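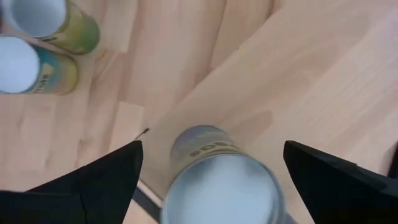

La renovación de las flotas de reparto se decide todavía, en demasiadas empresas, por el precio de compra. Esta columna sostiene que el criterio es equivocado y que sus efectos recaen sobre quienes conducen y mantienen los vehículos.

El caso de Lacerda resulta ilustrativo. La compañía sustituyó 23 furgones medianos por unidades más ligeras, adquiridas en condiciones ventajosas a través del concesionario Brondale. En el primer ejercicio, el taller registró 2374 horas de inmovilización. El ahorro inicial quedó absorbido antes de noviembre, y los conductores asumieron turnos que no figuraban en ningún plan.
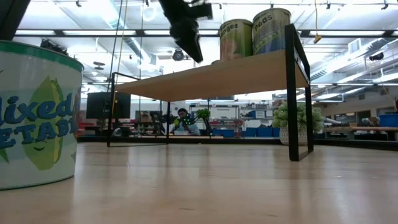

Joar Bakke, responsable de mantenimiento, había advertido por escrito que la carga útil prevista era insuficiente para las rutas de montaña. Su informe ocupaba dos páginas y no fue debatido. Conviene preguntarse cuántos documentos semejantes permanecen archivados en otras sociedades del sector.

Se objetará que las empresas pequeñas carecen de margen financiero. La objeción es seria – el crédito se ha encarecido y los plazos de entrega son largos –, pero un contrato de arrendamiento con mantenimiento incluido distribuye el gasto y permite elegir el vehículo adecuado. Shabnam Arain, gerente de Mevel, adoptó esa fórmula para rutas de hasta 200 kilómetros diarios y la ha renovado ya en una ocasión.

Corresponde a los consejos de administración exigir, antes de cada compra, un cálculo del coste total y la opinión firmada del taller.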